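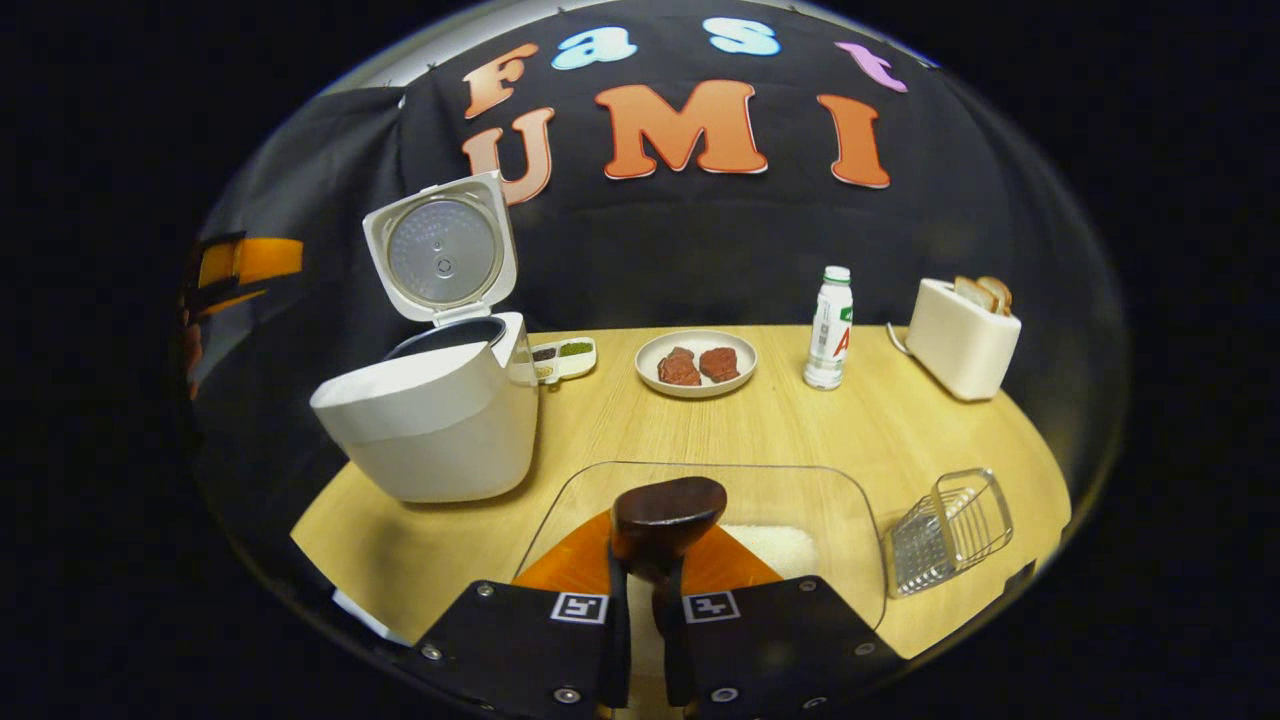
Lahcen Filali wrote back that the rice cooker should never be moved once the meal has been started, and that a cook who has to shift it to make room for a plate has set the table out wrongly. Several other replies made the same point in milder terms.

Figure 2. Rice cooker with the lid up, condiment tray and plate of raw steak on a wooden table.

We take the remark as the starting point for this section, which deals with the order in which things are put out for a simple meal of rice and meat, and with the space each of them takes up. The survey described in Section 3 drew 1,951 usable replies. Of these, 1,048 named the rice cooker as the first object to be placed. The remaining replies were divided between the chopping board, the meat and the seasonings, and a small number gave no order at all.

The reasons given were mostly practical. The cooker is bulky, its lead is short, and it is in use for longer than anything else. Many people also mentioned the lid. A hinged lid needs free space above and behind it when it is opened, and a cooker that fits well under a shelf when shut may not open fully there. In Figure 2 the lid points straight up, and the cooker stands on the left side of the table, with the smaller things to the right of it. Replies from left-handed cooks often gave the opposite arrangement, though we did not ask about handedness directly and can say little more on the matter.

Seasonings were treated in two ways. One group kept them in their jars and went back to the cupboard as needed. The other put small portions into a divided tray before starting, like the white one in the figure. Those who used a tray tended to place it close to the cooker, or between the cooker and the meat. They said it saved opening jars with dirty hands. Those who did not use one said it was another thing to wash.

Meat raised the question of plates. The two steaks in Figure 2 lie side by side on a round plate, nearly touching. Some replies objected to this way of laying out raw meat and preferred a gap, so that each piece could be salted along its edges. Others stacked the pieces with paper between them. On one point there was wide agreement: raw meat should have its own plate, and the cooked meat should go on another. How far people keep to this at home we cannot tell from a written survey.

The free-text box allowed up to 500 characters, which was too few. A number of replies stopped halfway through a list of objects, and we have left these out of the counts for order but kept them for the remarks on seasonings and plates. In April we wrote again to 8 of the people concerned, and their fuller answers are used in Section 5, where we turn to clearing away.

Related items
Shelf height and small appliances: a survey of rented kitchens
Jars, trays and saucers: how home cooks keep seasonings to hand
Washing up as you go
Setting out for one, setting out for six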